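Home Visit What's On Walks & Trails Collections Schools Shop Contact

Last updated: Wed 12 April

PRIEDĪTIS GARDEN MUSEUM REOPENS ITS TURF MAZE AND LAUNCHES A WALKING MAP OF THE GUSACH VALLEY

The Priedītis Garden Museum is delighted to announce that its turf maze will open to the public again this month, after a long closure for reseeding and drainage work, and that visitors will be able to pick up a new walking map linking the museum with the old pilgrim path, the mill pond and the stone seats along the Gusach River.

The maze has been a favourite with local families for as long as most of us can remember, and it has been hard on everyone (staff very much included) to see it behind a rope for two summers. The turf had worn down to bare clay on the inner turns, and after heavy rain the centre held water like a saucer. The museum brought in Likton, a small landscaping firm from the next valley, to lift the old surface, lay new drains and re-cut the path to the lines shown in the earliest survey in our collection.

"We were very fond of the old maze, puddles and all, and I was nervous about letting anyone near it with a spade," said museum director Ailsa Yule. "But the Likton crew took their time over it, and when I walked it in February with frost on the ground I came out at the centre grinning like a child. I do hope people will come and have a wander, and then come back and have another."

The full path is 1,587 metres from the entrance stone to the centre and out again, a good deal longer than it looks from the terrace. Most people take a gentle half hour or so, longer if they stop to chat. The path is grass throughout, and although the new drains have firmed it up nicely, it can still be soft underfoot in the mornings. Visitors using wheelchairs or pushing prams may prefer the gravel ring around the outside, where there are benches and a fine view across the whole pattern.

The walking map is the work of illustrator Tassanee Panyasiri, who spent much of last year out on the valley paths with a sketchbook and a thermos. It shows 17 stops, starting at the museum gate and finishing at the chapel above Gusach village, with notes on bus stops, stiles, water taps and the two places where the track is shared with cattle. The map folds to fit a coat pocket and is printed on a heavy uncoated stock that takes pencil well, so walkers can add notes of their own.
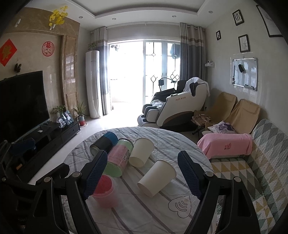 A first printing of 2,000 copies has been delivered and is on sale in the museum shop, the village bakery and the post office. Schools in the district can ask for a free class set by writing to our education officer, Zoila Rengifo, who has also put together a set of activity sheets to go with the first few stops. The sheets are meant for children in the middle primary years, but younger ones will manage nicely with a grown-up alongside.

"I grew up on the far side of the river and I thought I knew every one of those paths," Ms. Rengifo said. "Then Tassanee took me up behind the mill pond and showed me a row of carved boundary stones I must have walked past a hundred times. I've since dragged my whole family up there to see them. My brother says he knew already, but I have my doubts."

To go with the reopening, the museum's upstairs gallery will show a small display called Round and Round, on mazes and winding paths in gardens, on floors and in needlework. Curator Mortimer Baptiste has drawn mostly on our own stores, with a few loans from private homes in the valley. Among his favourites are a set of surveyor's notebooks, a sampler stitched with a square maze, and a garden plan that was never built, for reasons that become fairly clear once you see where the designer wanted to put the fountain. The display takes up one room and is free with museum admission.

There will be guided walks of the maze every Saturday morning through the season, led by Yurani Taipe, who looks after the grounds and knows the history of the place as well as anyone. Each walk is limited to 35 people so that everyone can hear, and bookings can be made at the front desk or by telephone. Please wear sturdy shoes and bring a hat. Dogs are welcome on a lead on the valley paths and in the lower garden, but we ask that they stay off the maze itself until the new turf has had a full summer to settle in.

The drainage work and the printing of the map were paid for by a grant from the Dralix Fund for Small Museums, together with gifts left in the box by the door over the past two years. The museum would like to thank every person who dropped in a coin or a note, and also our neighbours on Mill Lane, who put up with the diggers with great good humour and on several mornings brought out tea for the crew.

The museum and gardens are open from 10 a.m. to 5 p.m., Tuesday to Sunday. The maze closes half an hour before the gardens so that the last walkers can find their way out in daylight. The tea room keeps the same hours as the museum and has a few tables on the terrace in fine weather.

Members of the press who would like to visit ahead of the first guided walk, or to arrange an interview with Ms. Yule or Mr. Baptiste, are warmly invited to get in touch with the museum office. Copies of the map can be posted on request.

We use cookies to help our website work properly and to see which pages people visit. By continuing to browse, you agree to our use of cookies. Accept Manage settings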